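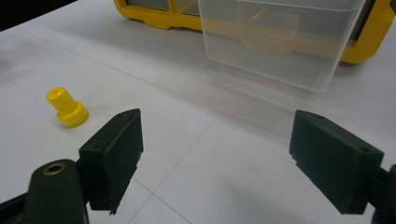
## 3. Setting up your Drenance countertop ice maker

You have unpacked the machine, found the scoop and thrown the foam in the direction of the recycling. Good. The Drenance would now like to be left alone for a while.

1. Stand the ice maker upright on a level surface and leave it unplugged for 24 hours. Delivery drivers have their own ideas about which way is up, and the oil in the compressor needs time to drain back.
2. Leave 5 inches clear at the back and on both sides. The vents are on the left. A cereal box leaning against them will make the cereal warm and the ice late.
3. Pull the blue tape off the lid, the basket and the sensor arm. There are four pieces. The fourth is under the basket.
4. Wipe the inside with a soft cloth and a little dish soap, then rinse and dry.

> **Caution:** Do not tilt the machine more than 40 degrees, full or empty. If you already have, go back to step 1 and start the wait over.

### First fill

5. Open the lid, lift out the basket and pour cold drinking water up to the MAX line. The line is a limit. Water above it goes into the base, and from there onto your floor.
6. Put the basket back with the notch facing you. It will also go in backwards, quite happily, and then drop ice behind itself.
7. Plug the machine straight into a grounded wall outlet. No extension cords, no power strips, and please no timer left over from the holiday lights.
8. Press **Power**, then **Size**. Small is the factory setting. Large takes longer and looks better in a glass.
9. Throw away the first three batches. They are safe, but they taste like a new shower curtain.

> **Note:** The machine clunks when it drops a batch and gurgles when it refills. Both sounds are normal. Grinding is not. Switch off, unplug, and see Section 7.

### Lights and what they want

| Light | Meaning | What to do |
|---|---|---|
| Blue, steady | Making ice | Wait |
| Red, steady | Basket full | Empty it |
| Red, blinking | Out of water | Fill to MAX, press Power |
| Both blinking | Sensor arm stuck | Check for tape (see step 3) |

### Hard water

Run the Penby descaling cycle after every 700 batches, or sooner if the cubes come out cloudy. Owners who skip it tend to write to us in January. Use the Trelent powder in the box, one packet per tank. Vinegar works too, but you will be tasting it for a week.

Spare baskets and packets are sold through Jaunzems Parts. Have the serial number ready; it is on the underside, so read it *before* you fill the tank.

*Text: Dalia Toom. Checked on a real kitchen counter by Estela Valdebenito. Revised 2022-12-05.*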